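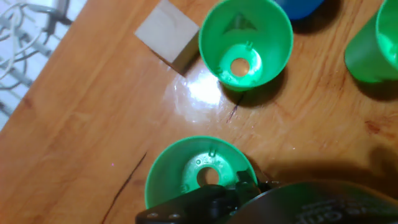 Chapter 6. Teaching by Showing

Stacking cups. A kid does it without thinking. Writing it out as code takes pages, and then somebody shifts a cup an inch and the code is no good. So we show the arm instead. Two ways in this chapter: by hand (grab the arm, push it through the job) and by remote control.

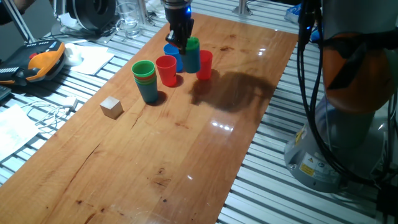
Each run gets saved as one demo. Joint angles, gripper open or closed, video from every camera. The Kurnesbridge set used in the excercises has 2,621 demos, all cups, start spots changed between runs.

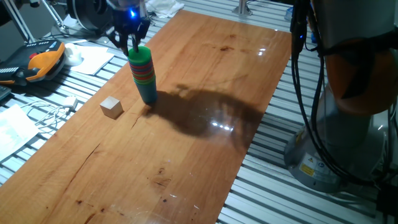 Fig. 6.1 Nested cups held in the gripper, teal-blue cup at the bottom.

Keep demos short. Same speed all the way thru if you can. A pause teaches the arm to pause, more on that in section 6.2. Bad grasps: keep a few, but label them. 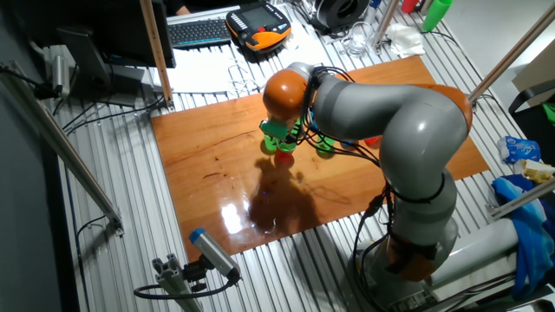
Hernán Echeverri would throw them out, every one, and argues that 12 clean runs beat a pile of sloppy ones. We test his claim at the end of the chapter. First, pushing the arm by hand.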